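Porque é que as bolas saltam?

Já deixaste cair uma bola no chão da cozinha e ficaste a vê-la subir outra vez, como se tivesse molas por dentro? Eu já, muitas vezes (e uma vez acertei na sopa!). Passei a infância a perguntar porquê, e hoje vou contar-te.

Quando uma bola bate no chão, fica um bocadinho achatada. É tão rápido que os nossos olhos nem dão por isso. A borracha não gosta nada de estar espremida e quer voltar à forma redonda. Então empurra o chão, o chão empurra a bola, e lá vai ela para cima!

E as bolas cheias de ar? O ar lá dentro também se aperta na pancada e depois estica-se outra vez. É por isso que uma bola de futebol meio vazia salta tão mal. Falta-lhe ar para empurrar.

Agora uma coisa engraçada: a bola nunca volta à altura de onde a largaste. Em cada salto perde um pouco de energia, que se transforma em barulho (o «poc!») e num calorzinho tão pequeno que nem o sentes. Salta menos, e menos, e menos, até ficar quieta.

Sabias que há mais de 3000 anos já se faziam bolas de borracha? Foi na América Central, com o leite branco que sai de certas árvores. Imagino a festa que foi o primeiro salto!

Queres experimentar? Larga a mesma bola em cima do tapete, dos azulejos e da relva, sempre da altura do teu umbigo. Onde é que ela sobe mais? Depois troca por uma bola de plasticina e vê a diferença: a plasticina achata-se e fica achatada, a preguiçosa. 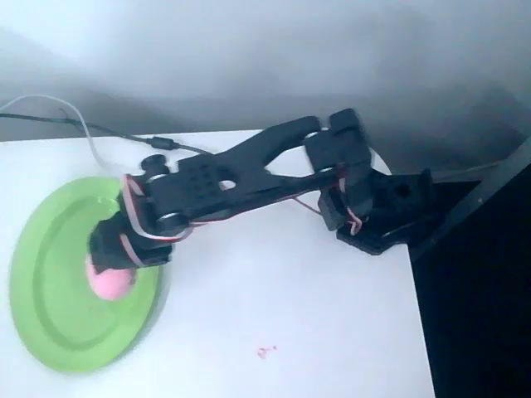
Texto da autora da página Testa, ciência para miúdos curiosos
Fevereiro de 2020

Mesmo uma bola pequena, como a cor-de-rosa por cima do prato verde-claro, obedece às mesmas regras das grandes. Se a largares de mais alto, chega cá abaixo mais depressa e bate com mais força. Faz a experiência longe dos copos, está bem? E em setembro, quando voltares à escola, leva uma bola para o recreio e explica tudo aos teus amigos!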